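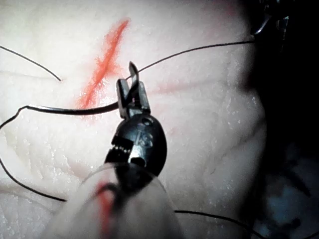
Robotic suturing at Rovstead: staff questions

Is anyone losing their job?
No. The skills centre keeps all its current positions. Two technicians move from bench preparation to running the robot stations from August.

What will the robot do?
It practises stitching on tissue pads. Until now our staff have sewn every sample by hand for the thread testing program, 1,344 of them last year. The robot will take on almost 100 a month, mostly the long repeat runs.

Does it work on its own?
For single stitches along a marked line, yes. Knots are still tied with a person at the console. Someone trained must be in the room whenever the arms are powered.

Who checks the finished pads?
The same people as now. Harriet Schumacher's group will grade them under the existing scale and can reject a whole run.

I have a sore wrist from hand sewing. Can I switch early?
Talk to Innes MacKinnon. He is keeping three early training places for staff with strain injuries — you don't need a doctor's note to ask.

Will my pay change?
Console operators move up one classification once they are signed off. Everyone else stays where they are.

Can I keep sewing by hand?
Yes. Curved wounds and all teaching samples remain hand work.

Who do I contact about rosters?
Tiina Kemppainen, front office.

Last updated 2018-05-16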